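Machines and Everyday Chores: Bagging, Folding, Fetching

By Fatima Idahosa
April

Chore automation is the general name for getting machines to do the small physical jobs that people do with their hands: folding towels, loading dishwashers, putting two drinks in a bag with their straws. I've been keeping this entry going for a while now, and the question I get most from readers is still the blunt one. Can they do it yet? My answer is "some of it, slowly, with somebody standing by", and the rest of this page is me trying to be a bit more useful than that.

What counts as a chore

I use the word loosely. A washing machine does a chore, and so does a dishwasher, and both of them have been at it for decades. What they have in common is a closed box. You put the things in, the box does one job to whatever's inside, and you take the things out again. The putting in and taking out was always left to you, and that's the bit this article is about.

Shop-floor chores sit in the same family. The back counter of a drinks shop is a lovely case (I worked behind one at Penry for two summers, so I'm biased). Filling the cup can be done by a machine with a tap and a timer. Then somebody has to put a lid on, get a bag open, lower the cups in without tipping them, find straws and close the whole thing up. I could do that half asleep while talking to the next customer. It's murder to automate!

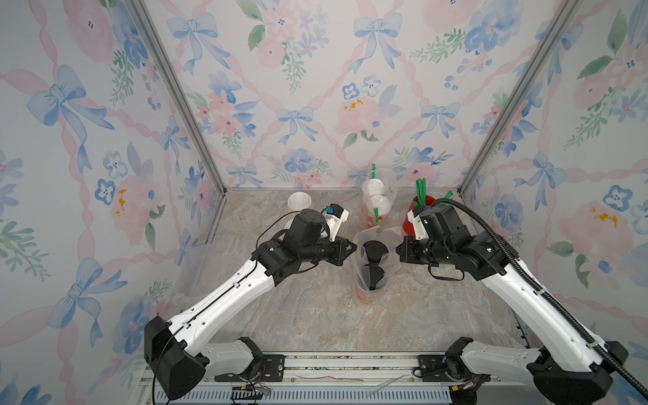 Two-armed bench set up for bagging drinks, with straws kept in the red cup at the back.

Two arms or one

Early attempts at this sort of work mostly used a single arm, and you can get surprisingly far with one if everything is stiff and stays where it's put. A box, a tin, a mug on a shelf, all fine. Bags are where one arm gets stuck, for the same reason you'd struggle with one hand in your pocket: something has to hold the mouth open while something else does the filling.

Hence the pair. Two arms facing each other over a table has become a very common layout, often with a little camera on each wrist so that the machine gets a close view of whatever it's about to grab. The arms needn't be big or strong. Two cups of fruit tea weigh hardly anything, and a lightweight arm is a good deal less frightening to stand next to.

What the second arm costs you is timing. The two have to agree on who pulls and who holds, and if one lets go half a second early the cups are over. The people I know who do this for a living talk about handovers more than they talk about anything else.

How they learn it

There are two broad ways of going about it. In the older one, somebody writes the steps out: move here, close the fingers, lift by this much. It works beautifully in a factory where every part turns up in the same place. It works badly with a carrier bag, which has never been the same shape twice in its life.

The newer way is showing. A person steers the arms through the job again and again, the movements and the camera views get saved, and a program is trained to do something similar when it meets a similar view. Arnout Goossens, who ran the sessions I sat in on at Hollthorpe, told me they had 916 saved attempts at one bagging job before they bothered training on them, and that he'd thrown plenty away before that. Crescencio Cisneros did a lot of the steering. He said his bagging at home had got worse, which he blamed on thinking about it.

I had a go myself and it's harder than it looks. You lose the feeling in your fingertips, more or less, and have to judge everything by eye. With thin plastic your eyes aren't a lot of help.

Why bags are so awkward

Clear film is a horrible thing for a camera. In some places you see straight through it to the table, in others it goes milky where it's doubled over, and the shiny creases catch the light and look like edges. A program hunting for the rim of the bag can be fooled by any of those. Then there's the touching. A gripper with two hard fingers can pinch a fold perfectly well, but it doesn't easily know whether it has one layer or two, and if it's got two then the bag isn't going to open however nicely you pull.

Cups bring their own trouble. They're narrower at the bottom, so they like to tip, and the lid is only pushed on. Squeeze the side too hard and off it pops. When I was at the counter we were taught to carry by the base and the rim together, and I still think that's the trick a machine most needs to learn.
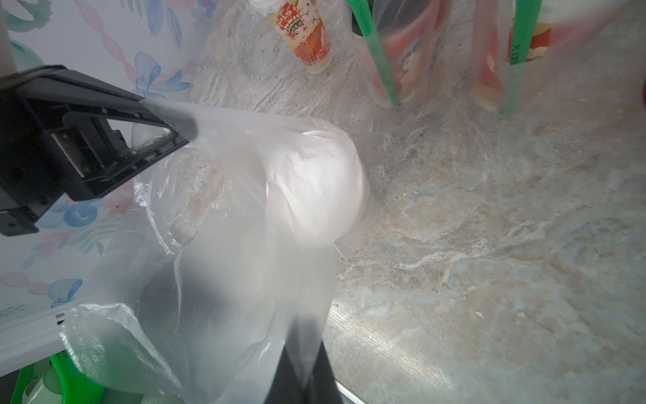

Oluwaseun Olatunji: I'd argue you've got the emphasis wrong here, Fatima. The grip is mostly a solved problem if you slow down enough. Where our trials at Kirnudden came unstuck was knowing when the job was finished. The arms would carry on fussing at a bag that was perfectly all right, and then spoil it. Could you put something in about that?

Fair point, so I have.

Knowing when to stop

A person bagging drinks has a quick look and moves on. The look takes no time at all and it covers a great deal: lids on, nothing tipping, straws in, right number of cups for the order. For a machine each of those is a separate thing to check, and thin plastic gets in the way of most of them. Some groups train a second program whose only task is to say "done" or "not done". Others simply have the arms stop after a set time and let a person decide, which sounds like cheating but is what I'd do.

Valentin Schwaiger keeps a tally for the Prisodent project, where the target is a bag of two drinks packed and closed without help. His last figures had a person managing it in 20 seconds and the arms in 65. He doesn't count a run where somebody reached in, even just to nudge a straw, and I rather like him for that, as there are plenty of films about where you suspect a helpful hand came in between cuts. 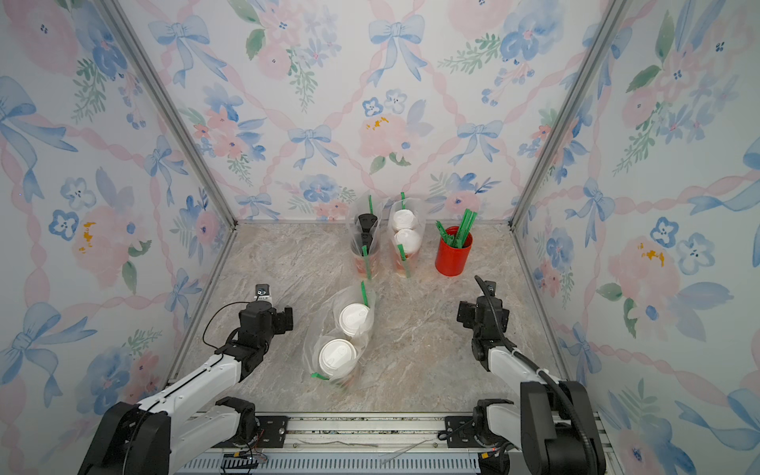
Speed is also the thing that people at home mind least. If a machine took all afternoon to fold the washing I'd be delighted, so long as it was folded by the time I got back! A drinks shop at lunchtime can't wait like that. So you get the slightly odd position where the home is the more forgiving place for a slow machine and the shop is the more forgiving place for a clumsy one (a shop can fix its counter, buy one kind of cup and keep the straws in one spot, and my kitchen drawer will never be that tidy).

Where things stand for other jobs

Folding towels and T-shirts is further along than bagging, I'd say. Cloth flops about, but it isn't see-through and it doesn't spill. Wiping a table is quite good now. Loading a dishwasher is patchy; plates are all right, and a wet wine glass still makes everybody in the room hold their breath. Making a bed I've seen tried once and would rather not talk about.

Picking things up off a floor and putting them in a basket has come on a lot, mainly because it doesn't matter much how they land. I'd expect that one in ordinary homes before any of the others, along with simple fetching. Cooking is too many chores stuck together for me to give it a single answer, and I've left it for its own page.

For shops, the likely first step is a shared job. The arms put drinks in bags during the quiet hours, and a person does the closing and the checking, and takes over completely when the queue builds up. Arnout thinks that could be worth having even at the present speed. Crescencio thinks the person would get fed up of waiting and do it all themselves by the second day, and having worked that counter I'm with Crescencio.

Still to add: a section on cleaning the grippers, which get sticky very quickly around sugary drinks, and something on paper bags if anyone can send me notes.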